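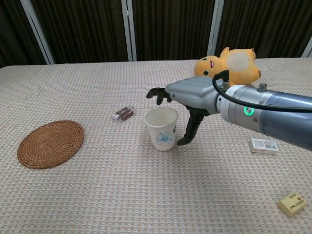 Figure 1. Large table with a beige cloth, fine surface texture.

Household Textiles
Handout 5: Table cloths: fibre, weave, size and care
Tutor: Aiman Pangaribuan
October 27, 2020

Read this before the session and bring it with you. The samples we handle in class are kept in the Grenik drawers at the back of the workroom. Please return them to the same drawer, flat, with the label facing up.

Where we are in the course

Last session dealt with bed linen, where the main questions were warmth, softness and how well the cloth stands up to frequent hot washing. Table cloths are washed less often but have a harder life in other ways. They are pulled, leaned on, ironed under tension and stained with fat, wine, tea and fruit. They also have to hang well, a thing we hardly need to ask of a sheet.

Fibre

Cotton is the usual starting point. It takes dye well, washes hot and is comfortable to handle. It creases, and a light cotton cloth will slide about on a polished table unless there is something under it.

Linen is made from flax. It is stronger than cotton and gets stronger again when wet, so it can be scrubbed. It has a natural sheen that improves with pressing. New linen can feel stiff. It softens over many washes, and old linen cloths are often better to use than new ones. The weak point is the fold. If a linen cloth is always folded in the same place, the fibres along the crease will break in time and the cloth will split there.

Polyester hardly shrinks, dries fast and needs little ironing. It holds on to grease more than cotton does, and it can melt or mark under a hot dish. Many cloths sold for cafes and halls are polyester all through.

Blends of cotton and polyester sit between the two. Look at the label for the proportions. A cloth with a small share of polyester behaves much like cotton in the wash. A cloth with a large share should be treated as polyester, above all when ironing.

You can't tell fibre reliably by looking, and still less from a photograph. Beige in particular tells you nothing. Unbleached cotton, unbleached linen and dyed polyester can all be much the same colour. In class we will use the water drop test and the burn test, and compare the results with the labels.

Weave

Plain weave: each weft thread goes over one warp thread and under the next. It is firm, flat and the same on both sides. With fine yarn it gives a smooth face. With uneven yarn it gives a slightly rough one.

Twill: the weft passes over more than one warp thread, and the starting point moves along by one each row, which makes a slanting line. Twill hangs well and hides dirt, but is less common on tables than you might expect.

Damask: a pattern made by letting warp threads show in some areas and weft threads in others. The pattern appears because the two areas reflect light differently, even when all the yarn is one colour. On the back the pattern is reversed.

Huckaback and other small textured weaves: short floats of yarn are repeated all over, which raises the surface a little. These soak up spills quickly. They also catch crumbs.

Printed or embossed texture: some cheap cloths have a surface pressed in by heated rollers. It can look like a weave from a distance. Stretch the cloth gently between your hands and look at it through the glass. If the texture doesn't follow the threads, it has been pressed in.

Texture and stains

A fine overall texture breaks up the light and makes small creases less obvious. It does much the same for pale marks. Dark stains show on any light cloth whatever the weave. A raised surface also holds more of the spill, so it needs blotting for longer.

Size and drop

The drop is the length of cloth hanging below the table edge. To work out the length of cloth you need, take the length of the table and add twice the drop. Do the same for the width.

Hems must be allowed for when buying cloth off the roll. A double turned hem uses twice its finished depth at each end. If the finished hem is 2 cm deep, add 4 cm at each end, making 8 cm over the whole length.

Shrinkage must also be allowed for. Worked example, using the Ellisum cotton cloth, sample 1133:

Length as bought: 222 cm
Table length: 180 cm
Drop at each end: (222 - 180) ÷ 2 = 21 cm
Shrinkage in length: 5 per cent
Length after shrinkage: 222 x 0.95 = 210.9 cm
New drop at each end: (210.9 - 180) ÷ 2 = 15.45 cm

The cloth has lost 5 per cent of its length but more than a quarter of its drop. Students often miss this. All of the loss comes off the part that hangs, as the table itself stays the same size.

Cotton and linen usually shrink more in the warp direction than in the weft. Wash a test piece before cutting. Mark a square on it with thread, not with pen, and measure both ways before and after.

Corners

On a rectangular table a rectangular cloth hangs lowest at the corners. If the drop is long, the points may reach the floor. They can be rounded off, but then the hem runs across the bias and stretches easily. Tack it first and press it before stitching. For square corners use a mitre. Juwita Pasaribu will show the folded mitre in the practical, and there is a half-finished piece in the drawer so you can see how the layers lie.

Underlay

A thick underlay protects the table from heat, deadens noise and stops the top cloth from slipping. Brushed cotton is the traditional choice. The underlay should come to the table edge or just over it, and should not show below the top cloth. We have two kinds to compare, the Caron brushed cotton and the Clatell foam-backed sheet. Put the same cloth over each and pull gently at one end. Write down what you notice about slip and about how the edge looks.

Washing

Shake out crumbs before washing. Treat stains before the cloth goes in, as heat can fix them.

Fat and gravy: work in a little washing-up liquid, leave, rinse warm.
Tea and coffee: rinse cold at once, then soak in detergent.
Red wine: blot, rinse cold, soak. Do not rub.
Egg and milk: cold water first. Hot water sets the protein.
Candle wax: let it harden, lift off what you can, then press between sheets of plain paper with a warm iron.

Chlorine bleach yellows some finishes and weakens linen. Avoid it on anything unbleached, where it will leave pale patches.

Drying and pressing

Hang by the long edge with the weight spread over several pegs. Bring linen in while still damp and iron it damp, first on the back and then on the face if a sheen is wanted. Iron textured weaves on the back only, over a towel, or the surface will be flattened. Polyester needs a cool iron. Check the label on a blend and set the iron for the more delicate fibre.

Storage

Roll large cloths on a tube if there is room. Otherwise fold loosely and change the fold lines each time. Do not starch before long storage. Starch attracts insects and makes creases brittle. Keep unbleached and white cloths apart until you are sure the colour doesn't run.

For the practical

Bring a tape measure, small scissors, a needle and white tacking thread. Measure a table at home, decide on a drop, and work out the cut length and width with hem and shrinkage included. Show your working. Use 5 per cent for shrinkage in length and 2 per cent in width. Remember to add the shrinkage before cutting by dividing the finished size by 0.95 or 0.98. Adding 5 per cent to the finished size gives a slightly short result.

The written test on fibres and weaves is in January. Handout 6 covers napkins and tea towels.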